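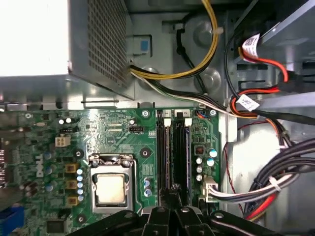

The practice tower with its side panel off, gripper over the Dell board.

Home | Posts | Club Notes | Links | Contact

September is when our robotics club picks its project for the school year, and this time we picked memory. The task is to have the arm take a stick of RAM out of a tray, line it up with a slot on a desktop motherboard, push it in until the latches close, and then take it back out again. A person can do it in a few seconds. We gave ourselves until spring.

The idea came from Ginevra Fontana, who is a year ahead of me and spends her free periods fixing the computers the school retires. She had a stack of old office towers and pointed out that they were all going to be recycled anyway, so we could break one and it wouldn't matter. Last year we stacked foam blocks and everyone was tired of foam blocks.

Setup took longer than I planned. The tower lies flat on its side on the bench so that the board faces up. We clamp the case at two corners and check it against a strip of tape before every session, because if the case moves even a little the arm starts in the wrong place. We never plug it in. The power supply is still in there and so are all the cables, and we argued for a while about whether to strip those out.

I wanted to strip them. Ginevra said real machines have cables in them and the whole point was to work on a real machine. We voted and she won. I think she was right, but the cables are a pain. The main power bundle comes onto the board near the slots and the wires run off to the side, so you have to come down fairly straight. If you swing in from the right you are going to drag something.

We drive the arm by hand for now. One person works the controls and watches only the wrist camera view, and another person stands next to the bench with a hand near the stop button. The wrist view is good for judging where the fingers are compared to the slots. It is bad for judging height. I have pushed down too early more than once thinking I was already touching the stick.

The arm's software saves each run, and we name the folders after the practice machines. The towers needed names so we could tell the notes apart, and they ended up as Utinov, Wuko and Lostach. Utinov has a latch that sticks. Wuko is the one everybody wants because its latches move easily. Lostach we mostly use for parts.

So far we have 183 saved runs. Of those, 40 ended with the stick fully seated, and most of those were on Wuko. The target we wrote on the whiteboard was 3,000 runs by the end of the year, and I don't think we will get there meeting after school. We may lower it.

The most common failure is a tilt. One end of the stick goes in and the other end rides up, and then the arm keeps pushing. Our fix for now is to stop when one end catches, open the fingers, move to the high end and press there separately. It is slow but it works more often than pressing in the middle. I also wrapped the finger tips with a thin layer of rubber from a bike tube, and the stick slips less.

Opening the latches is the part we haven't solved. The fingers are wide compared to the latch and there isn't much space at the ends of the slots. For now a person opens them before the run starts, and we write that down in the notes so it's clear what the arm did and what we did.

Next meeting we are going to try printing narrower finger tips. If anyone reading this has done something like it with a small two-finger gripper, use the contact page and tell me what thickness you printed. Our first set snapped.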